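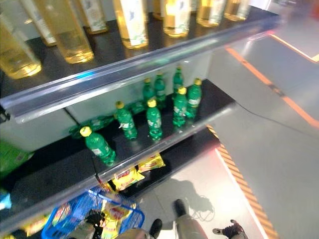

Cenulel shelf set, README

Hi! Thanks for downloading this. Cenulel is a set of 1000 pictures of store shelves and shopping baskets, with a plain text note for every picture saying what's on the shelf and what state it's in. I put it together because every grocery picture set I tried was full of perfect shelves, everything facing front, and I've stocked enough shelves in my life to know they look like that for maybe ten minutes in the morning. I wanted the two o'clock in the afternoon shelf. Bottles fallen over, bags leaning on each other, a gap nobody got to yet.

First version went up in January 2024. The one you have is the March update, which fixes a bunch of the notes (thank you Setsuko Noguchi, who read through all of them and sent me a very long and very polite email).

What's in the folder

pictures/ is the pictures, all in one flat folder. I used to have them split by product and it was a pain, a lot of shelves have two kinds of thing on them.
notes/ has one text file per picture, same name.
words.txt is the list of words I use in the notes, 28 of them.
check/ is 200 pictures held back for testing. Please don't train on these! I mean it, the numbers get silly.

How the notes work

Each note goes shelf by shelf from the top down. For each shelf I write the kind of product, then how the items are sitting, then anything odd. So a typical one reads:

top: oil bottle, upright
middle: soda bottle, mixed, fallen
rail: clear

"Mixed" means some are standing and some aren't. If a shelf has green soda bottles standing up with a couple lying on their sides between them, the whole shelf gets "mixed" and then "fallen" after it. I went back and forth on this for ages. Naa Appiah thought every bottle should get its own line, and she's probably right, but bottles hide behind each other so much that I kept changing my mind about the same picture. One word per shelf I could stick to.

"Leaning" is for things that are tilted but haven't gone over. Use the base to decide, the cap will fool you, especially when you're looking down steeply at the shelf.

The word list has "rail" in it too. That's the strip along the front edge of the shelf where the price tags go. The clear ones catch the light like crazy and you get these bright streaks, so if the rail is see-through I write "clear" and if there isn't one I write "none."
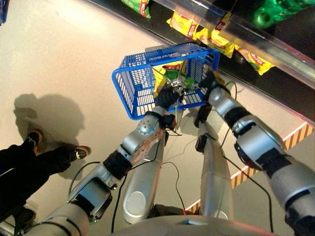 Baskets get their own kind of note. There are no shelves to go down, so I write what's in the basket starting with whatever is on top, and then what it's resting on. Snack bags are the worst for this (or the best, depending how you feel about a challenge). They slump, they slide under each other, and two bags of the same thing can look like one big bag. Go by color first: "snack bag, yellow, under" and "snack bag, green, top" is a perfectly good note. I don't write brand names even when they're easy to read, the words would never end.

If a basket and a shelf are both in the picture, you get both kinds of note, shelf first. Chips on a shelf follow the same rules as bottles, except that "overlapping" is allowed and "fallen" isn't. I could never decide when a chip bag has fallen. Setsuko says face down. I say they were never really standing.

Things I know are wrong

Some of the notes say "water" for clear bottles of oil. The yellow ones are easy but I was labeling late at night and a few slipped by. If you find one, send it to me.

The color words are loose. "Yellow" covers everything from lemon to pretty much amber, so don't use this set if you care about telling one oil from another.

Black shelves are shiny. Bottles reflect in them, and in at least 20 pictures I first wrote up the reflection as another bottle lying down. I think I caught them all. I thought that last time too.

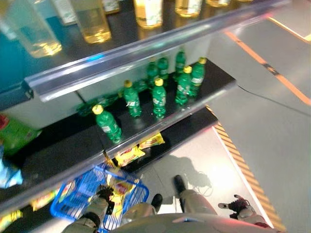

The back row on any deep shelf is guesswork. Things get dark and small back there, and a bottle lying down behind three standing ones is easy to miss. When I wasn't sure I put a question mark after the word, so "fallen?" means I'd bet on it but not a lot. Your script should either keep those as they are or drop them, please don't just strip the question marks off like I did in the first version.

Top shelves are often missing their top halves. I still write "upright" if the bases are flat on the shelf.

Other sets people ask me about

Bendard is my older one, pantry shelves at home, jars mostly. The word list is different, so don't mix the notes without checking. Gisler is the produce one and it isn't finished, there's a folder of onions and that's it so far.

Using it

Free for whatever you like, school, work, messing around. Say where you got it if you publish something, "Cenulel shelf set, March update" is fine. Fixes are very welcome, one note per message if you can stand it, and put the picture name in the subject line so I can find it again.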